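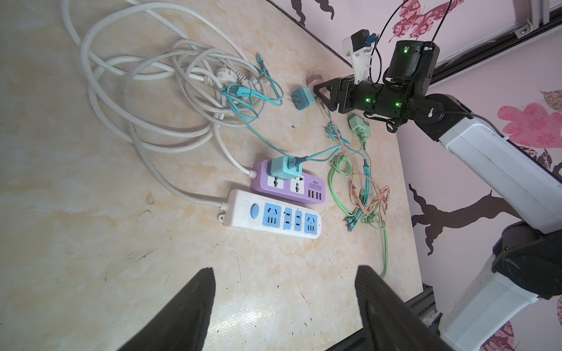
Branenero - sorting the cable drawer

Branenero is the small guest house we run between the two of us, Kavitha Kotian and me. In October we close for a couple of weeks and go through the cupboards. The cables took up most of a Tuesday. There is one picture of them on this page, and the rest of the gallery is on the pages that follow, room by room. The notes go with the table at the top.

The table
It came with the house and has a cream and yellow marbled pattern with a bit of faint grey in it. There are scratches and small dark marks on it, so we don't mind putting anything down there. Everything electrical goes on it before it goes back in a drawer.

White cables
Thick round power cords, all in one tangle. Kavitha's method is to find a plug and work backwards from it, and mine is to pull out whichever loop looks widest. Hers is quicker. Once a cord is free it gets wound into a flat coil and held with a strip of old bicycle inner tube. Wire ties are no good for this, they dig in.

Plugs
One has angled flat prongs and another has round pins. We get guests from all over and over the years a fair mix has been left behind. Flat prongs now go in the left side of the drawer and round pins in the right.

White power strip
Four sockets with light blue panels and a round light blue switch at the end. The lead on it is short, so it is only any use close to a wall socket. It is down for the desk in the back bedroom, where the socket is just behind the leg.

Purple power strip
Two white universal sockets and four USB ports in a row. It is marked 8204, and that is what we have written in the house book so we can tell which one is meant. This one is going to the landing. People like to charge phones there overnight and the USB ports save them hunting for a charger.

Teal chargers
One plugged into the purple strip with its cable attached, one loose with two flat prongs. They are easy to spot among all the white, and we have started buying coloured ones for that reason. If a teal one turns up in a suitcase, it's probably ours.

Teal cable with pale blue segments
Thin, with a small USB connector, and threaded right through the white cords. Do the thin ones last. If you pull on them early the thick ones tighten up round them.

Beige adapter
A small one, over by the wall. Adapters are the thing guests ask for most, usually late in the evening, so they have their own tin in the hall cupboard now. Please put them back in the tin.

Where it all goes
Thenmozhi Mudaliar, who looks after the house when we are away, asked for labels, so every drawer will have one. Long leads go in the bottom drawer, short ones in the middle, chargers at the top. Anything with a cracked plug or a worn lead goes in the box by the back door - not back in the drawer, please.

Next page: the linen cupboard.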